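Workshop tips: getting a gripper to hold soft things (mostly a software page)

I get more mail about soft objects than anything else on this site, so I've pulled my notes together in one place.

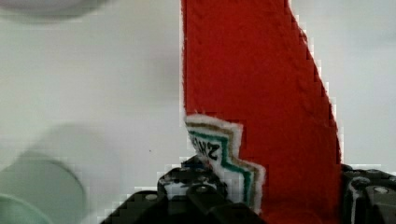
Rigid parts are easy to love. You close until the motor current climbs, you stop, you lift. Felt, plush and folded cloth don't give you that nice sharp climb, and if your grasp code is waiting for one it will happily keep squeezing until the thing looks like a bow tie. So, a few habits I've picked up (some of them from Oľga Koubek, who fixes my code more often than I'd like!).

Stop on slope, never on a single current reading. I keep the last 13 samples in a little buffer and look at how fast the current is rising. On felt the rise is long and lazy. My threshold started out far too high because I'd copied it from a script for wooden blocks. Whatever you do, put soft and hard thresholds in separate config files with names you'll understand in March.

Close slowly for the last bit. Come in at normal speed, then drop to a crawl once the fingers are near the width you expect. I wait 300 milliseconds after contact before I lift, so the stuffing or the layers can settle. It feels like forever when you're watching. Leave it in anyway.

Fuzzy edges will wreck your mask. A pale trim on a pale table just melts away, and then the planner thinks the object is narrower than it is. I had a lovely afternoon blaming calibration for this one. Try a darker mat, or grow the mask a few pixels before you hand it to the grasp planner. I do both now.

Watch out for lettering, too. My tracker (it's called Nina, don't ask) adores printed letters and grabs all its features there. Great, until a finger slides over half the word and the pose jumps sideways. I spread the features over the whole object with a simple grid and cap how many any one cell can have. Much calmer.

Crop the fingers out. If your camera rides on the wrist, the fingers sit in nearly the same spot in every picture, so draw a mask for each opening width once and save it. Marek Čierny generates his from the CAD model, which is tidier, but I drew mine by hand over a cup of coffee and they work fine.

Log the failures with the video. I used to save only the numbers, and a column of currents tells you very little about a bent corner of fabric. Compressed video is fine for looking back at things, but please don't tune an edge detector on it. You'll end up finding every little square the codec left behind.

Last one for now: if the planner keeps picking a silly angle on anything that's wider at one end, check whether you're feeding it a bounding box. A box knows nothing about slanted sides. I switched to a plain outline with 59 points and the planning time went up a little, around 700 milliseconds on my old laptop. I can live with that.

Next up is stacking, once I've worked out why my release step tugs things to the left.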